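Workshop notebook, Dalham
Thursday, written after lunch

Lacquer trials, continued from the last page. I write this entry longer than usual because Heike asked me to put down everything about the drying, also the things that went wrong, so that she can repeat it in Clostorbridge when she has her own cupboard ready.

State in the morning. The humid cupboard was at 18 degrees when I opened it at 8, which is too cool. The wet cloths at the bottom were nearly dry on one side. I think the door does not close fully at the hinge corner. I pushed it with my knee and it stayed, but that is not a repair. Imelda has felt strip somewhere from the window job, I must ask her.

Test pieces from set A (thin coat, raw lacquer, wiped on with cotton). All dry to the touch. Colour is more brown than I expected and a little uneven near the ends where I hold the piece. Elfriede says it is the oil from fingers and I should wear gloves from the first sanding, and not only for the lacquer. She is probably right. I did not wear them because I feel the surface better without, but the brown patches are exactly where my thumb was.

Set B (same lacquer, with black pigment, two coats). Here I have a problem. 2 pieces have wrinkles, very fine, like the skin on warm milk. I looked at them with the loupe and the wrinkles are only on the side which was facing up in the rack. So the lacquer was too thick there and the top dried before the inside. Last month I would have blamed the humidity, but the pieces beside them on the same rack are good. It must be my brush. I load too much at the beginning of the stroke and I know it.

What I did with them: wet sanding with the fine paper until the wrinkles were gone, then washed, then left on the bench with the cloth over. I will not coat them before tomorrow. Rhonda would coat them at once. We do not agree about this and I write it here so she can laugh at me if mine peel anyway.

Note about the pigment. The jar from Ouali is finer than the old one from Gultton, and it needs more grinding time with the lacquer, which I find strange, I would think the opposite. If I stop too early it makes small grey points in the film. With the old jar I could be lazy. Ginette thinks it has taken moisture in the post and makes lumps which look fine from outside. She will dry a spoon of it in the oven on low and we compare. Please nobody use that spoon afterwards for coffee.

Filtering. I twisted the lacquer through three layers of the paper this time and got still some dust. The dust is not from the lacquer, I believe, it is from my pullover. Wool is bad. I wrote this already in July and I came again in wool.
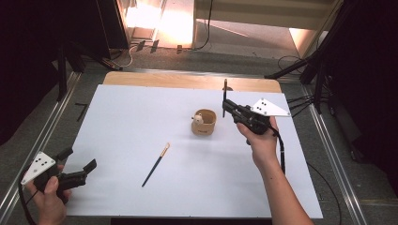
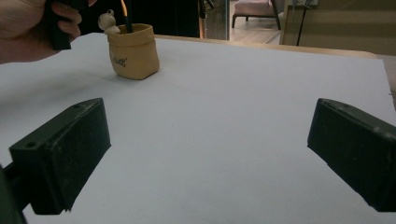
Masking of the ends. For a tip in a second colour I tried three ways to get a clean line. Paper tape lifts the lower coat if this is younger than a week. Thread wound tightly and painted with a little paste gives a very nice edge, but it takes me so long that I would not do it for more than a pair. The third way is to turn the piece slowly and cut the line with a pointed brush by eye. Elfriede does this while talking on the telephone. My line goes like a wave. I will practise on the dowels which are already spoiled.

Skin. I have again a small rash at the left wrist, between glove and sleeve. Not bad, but for Heike: the tape around the glove is not exaggerated, please do it. Wash with oil first and then soap, never soap first. If it comes to the face, stop work for the week.

Cupboard in the afternoon: new cloths, warm water in the tray, 8 pieces inside on the lower rack. I put the thermometer at the back, since in front it only tells me how often I open the door.

To do
- felt strip for the door (Imelda)
- grind the new pigment again, longer, and compare with the oven spoon
- order cotton, the soft kind without loose fibres
- ask Rhonda how she cleans the hair brush, mine is getting stiff near the root although I keep it in rape oil
- cotton shirt!!

Later, same day. Opened the cupboard once more although I said I would not. The smell is right, a bit sour. One piece on the lower rack has touched its neighbour and they have now both a bright mark where the film is broken. I have moved the others further apart. The rack needs deeper notches, I can file them tomorrow before the cloths are changed.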